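Ticket: Shared calendar shows events one hour late for Endale office
Product: Braltamel Calendar Sync
Opened by: Eltonex office systems
Priority: Normal
Status: Resolved

Reported problem

Staff at the Endale office see every recurring meeting one hour later than it was booked. Staff at Lererville see the same meetings at the right time. One-time meetings are fine at both sites. The problem started on a Thursday in March, the first workday after we moved Endale to the new mail server.

There are 52 recurring meetings on the shared calendar. All of them are wrong at Endale. Room bookings are affected too, so people have been walking in on each other.

What we checked first

Clock and time zone on the desktops. Both correct. We compared them with the server clock and the difference was under a second.

Calendar app version. Same build at both sites.

Signed out and back in on 2 machines. No change.

Deleted the local cache on one machine and let it download again. This took almost 90 minutes over the Endale line. The meetings came back with the same wrong times.

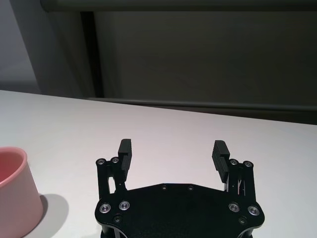
After that we stopped looking at the desktops and exported the same weekly meeting from each server as a text file. The start time was identical in both files. The time zone line was different. The Lererville copy had the full zone name. The Endale copy had a fixed offset, with no rule for daylight time.

Reply from Braltamel support

The fixed offset is written when the importer can't match the zone name on the old server to one in its own list. It falls back to the standard offset. One-time events are stored in universal time, so they don't go through that step. Please open the importer settings, set "Unknown zone" to "Use site default," and run the import again for recurring events only. Do not run the full import or you will get duplicates.

Our follow-up

Changed the setting and ran the import for recurring events at 6 a.m. before anyone was in. It finished in 20 minutes. Start times at Endale now match Lererville on every machine we looked at.

Two things left over. Phones kept the old times until the account was removed and added again. Also, any meeting an organizer had moved by hand to make up for the hour is now an hour early. We sent a note asking organizers to check their own series and move them back.

Closing this one. The phone issue has its own ticket.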